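Looking after football boots and shin pads at home

Most boots wear out from the way they are dried and stored. A pair that gets cleaned after each match will usually see out the season, even on heavy pitches.

Knock the soles together outside as soon as you get home. Leave thick mud to dry a little, then take it off with a stiff brush, working from the heel forward. An old toothbrush gets in around the studs. Wipe the uppers with a damp cloth and a drop of dish soap. Keep boots out of the washing machine — the heat and tumbling loosen the glue along the sole.

Take out the insoles and dry them separately. Stuff each boot with newspaper and change the paper after 2 hours. Stand them in a room with some air moving through it, away from radiators and direct sun. Leather that dries too fast goes stiff across the toes and cracks there first.

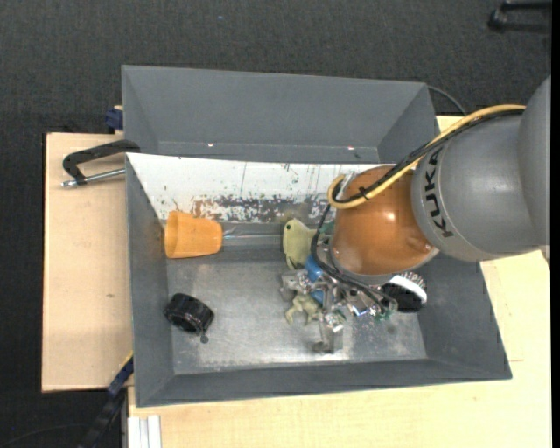
Page last changed: January 6, 2024

Screw-in studs need a separate check. Take them out every 3 weeks, clean the threads, and put a dab of petroleum jelly on each one before it goes back in. Hand-tighten first, then finish with the stud key. A stud that has worn to a sharp edge should be replaced before the next game. If one has rusted in place, a little penetrating oil left overnight will often free it.

Shin pads and their sleeves hold on to smells longer than boots do. Wash the sleeves with your socks, and skip the fabric softener. Wipe the hard shells with warm water and white vinegar, half and half. Goalkeeper gloves want lukewarm water only. Squeeze them gently, never wring them, and hang them by the wrist strap.

For leather boots, rub in a thin coat of conditioner once a month while the pitches are wet. By March the weekly cleaning may be enough. Synthetic uppers don't need conditioner.

Before summer, clean everything once more, loosen the laces all the way, and put the boots in a cloth bag. Plastic bags trap damp. Write the size on a tag if there are several pairs in the house.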